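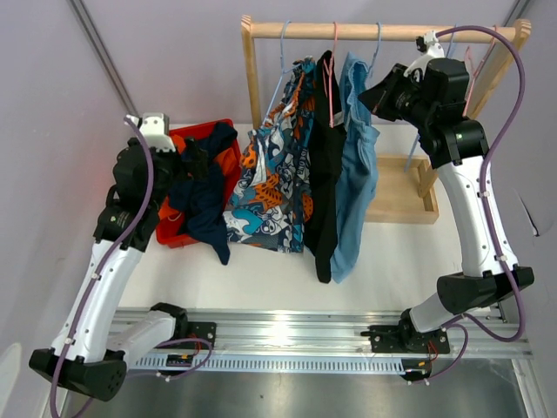
How long can wet clothes stay on an indoor airer before they start to smell?

Aim to have everything dry within six hours or so of the end of the spin. Musty odour comes from bacteria that survive the wash and multiply while the fabric is damp. Light synthetics dry well inside that time in a ventilated room. Denim, towelling and fleece often don't, and are better hung first, nearest the airflow.

Which room should I use?

The one with the best combination of an openable window and a door that closes. Floor area matters less than air exchange. Bedrooms are a poor choice in winter as they already collect moisture overnight. A bathroom with a ducted exhaust fan works well, provided the fan discharges outside and does not empty into the roof cavity.

Do I need a dehumidifier?

Not in a dry inland climate. In coastal areas, or in any flat where the windows fog each morning, a dehumidifier will shorten drying time considerably. Close the door and windows while it runs. Set the target humidity to the lowest level the unit offers and empty the tank before each load.

What type of dehumidifier suits a cold room?

Desiccant units keep their extraction rate at low temperatures. Compressor units lose capacity as the room cools and spend part of each cycle defrosting. Below 16 degrees we suggest desiccant. Above that, a compressor unit uses less power for the same amount of water removed.

How far apart should garments hang?

Leave a hand's width between hangers. Shirts should be buttoned at the collar only, so air can pass up through the body. Trousers dry faster hung by the cuffs with the waistband open. Turn pockets out.

Are hangers better than rails?

For shirts, dresses and light jackets, generally yes. A garment on a hanger exposes both faces of the fabric and has no fold line. Knitwear is the exception: the weight of the water stretches the shoulders, and it should be dried flat on mesh.

What load will the Skulta rack carry?

The Skulta single rail is rated to 32 kg, evenly distributed. The rating applies to wet weight. A full load of cottons can leave a slow spin carrying a good deal more water than expected, so run a second spin if in doubt. Do not hang the whole load at one end.

Will wet laundry damage the timber?

Skulta rails are sealed with a hard wax oil and tolerate normal damp contact. Standing water is a different matter. Wipe the rail after each load and re-oil it when water stops beading on the surface. Metal hangers with worn coatings can leave rust marks, which may be removed with fine sandpaper before re-oiling.

The rack wobbles. What should I check?

Check the floor first, then the joints. Timber moves with humidity, and fasteners that were tight in December may be loose by winter. Tighten the lower crossbar before the upper one, using the supplied hex key. Do not use a power driver.

Can I use a fan instead of heating?

Yes. A pedestal fan on low, aimed across the garments and not directly at them, costs little to run and is often more effective than raising the room temperature. Keep cords clear of drips.

Do you sell spare parts?

Crossbars, feet and fastener packs for Griltix and Skulta racks are held at our Mudgway store and posted within 7 working days. The earlier Griltix folding model used a different hinge, and parts for it are no longer made. Orders can also be collected from the Plirnport counter. Quote the code stamped on the underside of the foot when ordering.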